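Skastomo Open Day: Questions We Keep Getting

Compiled by Aparecida Damasceno for the Posari visitors' circle. I went twice, once in the morning and once at 4:30, and I took my doubts with me both times.

Is it worth the trip?

If you want to see how slow this work is, yes. If you want to see a robot do your laundry, stay home. The invitation promised "the household of tomorrow" and what you get is a T-shirt on a padded table, and people trying to get it folded. I learned more from that than I did from the slides, but I don't think that was the plan.

Who is doing the folding, a person or a machine?

Ask this one early, and ask it again if the answer is long. A gripper with two fingers can be held in the hand and steered by a person, or it can be bolted to an arm and run by software. Both kinds were at the shirt table. Only the second is a robot in the sense most visitors mean.
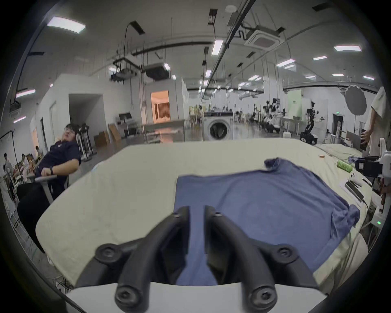
My guide from Galang used the word "autonomous" for the whole program and then, when pressed, said the hand-held part was for teaching. Fine. Teaching is a reasonable thing to do. It should be on the sign at the entrance.

Why a T-shirt?

It's soft, it has no fixed shape and it bunches up at the collar. The guide said a box is easy by comparison, and I believe that. What I'd like to see is a fitted sheet, or a shirt pulled inside out from the hamper. I was told those are "on the list."

How many tries does it take?

The handout says 791 recorded folds so far, with up to 90 in a working day. It doesn't say how many were any good. I asked for that number at both sessions and got a friendly answer about progress — no number.

Can visitors try the gripper?

In the afternoon session, yes, if you put your name down at the desk. You get a couple of minutes. Pinch a small bit of cloth near the edge and lift slowly. It's harder than it looks, and I came away with more respect for the operators than for the brochure.

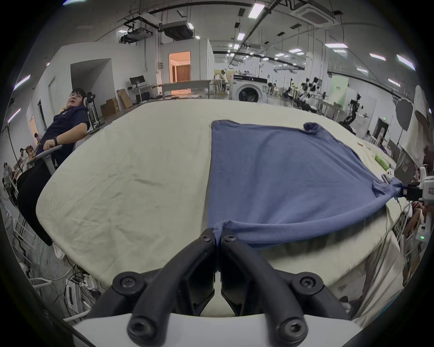 Posari Circle Notes, page 40

Does it take two grippers?

For a shirt, it helps. One holds a corner and the other takes hold somewhere else, and between them the cloth can be pulled tight. Anyone who has folded a bedsheet with a cousin knows the idea. Whether the two can keep time with each other on a bad day is another matter, and a short demonstration won't settle it.

When can I buy one?

Prellar, which handles the bookings, gives no date and no price. I'd be suspicious if it did.

What does the visit cost?

Nothing. Groups are limited to 40, and the talk runs long, so eat first.

Will there be another?

December, according to the desk. I've asked again for the success rate and will add it to this page if it comes.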